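Bench notebook, Plurnbridge workshop
April -- posted by the bench 2 desk

Tower teardown, continued. This is one of the Ketedholm office machines, and the ticket on it reads, in full, "slow, also a smell." I have found no smell. I have found a great many cables.
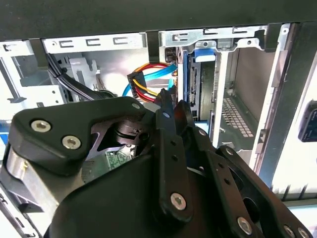
Drives first, as always, before I get interested in something else and forget that the data is the only part anyone wants back. The one in this tower sits on a blue rail with a blue latch at the top, so no screwdriver, in theory. In practice the SATA power plug with its loop of red, yellow and orange has to be out of the way before the drive will slide, and it has opinions. Wiggle it by the body and leave the wires alone. The last drive I pulled by the wires is why we own a bag of spare connectors.

Board next. Old paste cleaned off, lever on the socket left alone until I've found the CPU tray, which was on the shelf at 9 and is not there now. Coin cell to be tested before it goes back in anything. Barcode labels stay on the cables, as Hirvonen wants them for the asset sheet.

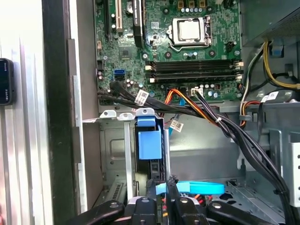 Skovance sent us a batch like this with the labels peeled, and reconciling them took 6 weeks, so please leave them on even if they're ugly. That was the note left on my draft, and I have underlined it.

For the rebuild: memory goes in last, after the cabling is tied back. I did it the other way once and spent the afternoon with my knuckles under a harness.

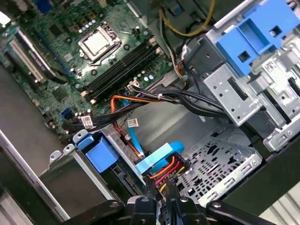

2 min read

All four memory slots are bare, so the sticks can be tested on the other board while I deal with the black bundle. It has one small white tie doing the work of several. New ties are in the drawer marked FUSES.

Still to do: coin cell, tray, smell.

Comments

benchrat: The tray is under the kettle.

ohm_sweet: Smell will be the power supply. Sniff it unplugged, please.

benchrat: Why are the ties in FUSES?

We use cookies to remember your settings. Accept / Manage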